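# Skiltness Ferry Notices, version 2

Transcribed notices from the Skiltness to Brustenska passenger ferry, with a short guide to the files.
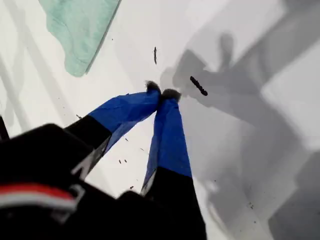

5 min read

Print | E-mail this page

## What is in the data

The set holds 3,964 notices posted by the ferry office for passengers. They cover late sailings, canceled sailings, changes of berth, lost property, dogs, bicycles, fares and the state of the waiting room. Each notice is one row. The text was typed from paper copies kept in the office binders, one binder per season.

The ferry was run first by the harbor and later by a company called Mockus. The change of owner shows in the wording. Harbor notices are short and often unsigned. Mockus notices open with a greeting and close with a phone number, which we have replaced with the word PHONE.

Most notices are in English. Some were posted in two languages on the same sheet. In those rows only the English half is in the main text column, and the other half is in text_other.

## Files

notices.csv – the main table, one row per notice
vessels.csv – names of the boats and the seasons they ran
places.csv – piers, berths and landmarks named in the notices
spelling.txt – place name variants and the form we settled on
changes.txt – what changed between releases

All files are UTF-8 with commas between fields and double quotes around any field that has a comma in it. Line breaks inside a notice are kept as a slash with a space on each side. If a notice had a real slash in it, the slash is doubled.

## Columns in notices.csv

id: a running number. Numbers are never reused. Gaps are rows that were taken out as duplicates.

season: spring, summer, fall or winter, with the year. The binders follow the ferry timetable, so winter starts when the winter timetable starts.

posted: the date on the notice, if it has one. Many don't. We did not guess a date from the rows on either side.

vessel: the boat named in the notice, blank if none is named. "The small boat" is left as written and is not matched to a name. For part of the run there were two boats that people called that.

topic: one of delay, cancel, berth, fare, property, animals, building, other. A notice gets one topic only. If it has more than one subject, the topic is the one that comes first in the text.

text: the notice as typed.

text_other: the second language, if any.

hand: yes if the notice was handwritten, no if it was typed or printed. A printed form with handwriting filled in counts as yes.

typist: initials of the person who transcribed it.

## How it was made

Halima Odera borrowed the binders from the ferry office and typed the first 2,000 rows over one winter. Those rows were version 1. Darren Sedgwick and Haf Lougher typed the rest. Austra Ots read every handwritten notice a second time against the paper and made the list in spelling.txt. Touran Abbasi did the second-language text.

We typed what was on the page. Spelling mistakes are kept. Words crossed out on the notice are left out, and words added above the line are put in where the writer marked them. A word nobody could read is given as [?]. A word we are fairly sure of is followed by [?] with no space.

Underlining and capitals: capitals are kept, underlining is dropped. This was a mistake on our part for the fare notices, where the underlined price is usually the new one. If you are working on fares, check the wording with care. "Was" and "now" are often missing.

The longest notice is the one on the new pier steps, and it runs well past the rest. Typical notices are short, and a limit of 70 words will take in nearly all of them.

## Personal details

Names of passengers in lost property notices have been cut to a first initial. Names of crew are kept where the notice was signed as part of the job. Home addresses were removed. Three-digit cabin and locker numbers were left in, as they don't point to anyone.

If you find a name that should come out, write to the address at the foot of this page and give the id. Please don't post it in the public comments.

## Known problems

The summer binders are thicker than the winter ones, so summer is heavily represented. Do not read the number of delay notices as the number of delays. In bad weather the office often chalked the news on a board, and the board was wiped every evening.

One fall binder got damp before we had it, and the bottom lines of many sheets had run. These rows have more [?] than the others. They are left in.

Berth names changed at least once. "North berth" in the early rows is the one later called "Pristard berth", after the chandlery beside it. We have not merged them in the text. They are matched in places.csv.

The topic column was filled in by several people and they did not always agree. Building and other are the weakest. Haf put anything on heating under building, while Darren used it for repairs only. We agreed on a rule later and went back over the column, but some of the old labels will have slipped through.

Duplicates were taken out only when the wording and the date were both the same. The notice asking people not to feed the gulls was reposted nearly every spring with small changes – all of those are still here.

## What it can be used for

So far the rows have been used for a local history display and for a school exercise on plain writing. They would suit work on public wording, small-place transport, or handwriting in office use, though the scans are not part of this release. Requests to see the paper should go to the ferry office.

It is not a good source for sailing times. Use the printed timetables for that.

## Changes since version 1

Added the later binders. Added text_other and hand. Renamed "ship" to "vessel". Dates now have the year first. The old topic "weather" is gone and its rows were moved to delay or cancel. Fixed a fault that turned some half-crown signs into question marks.

Row ids from version 1 still work.

## Terms

Free to use and copy, with a line naming the Skiltness Ferry Notices and the version. If you correct rows, we would like to have the corrections back in the same column order.

Last edited 28 September 2018

Shares: 11 | Comments: 4

Contact: the Skiltness Ferry Notices group, care of the ferry office, Skiltness | © the transcribers | Back to top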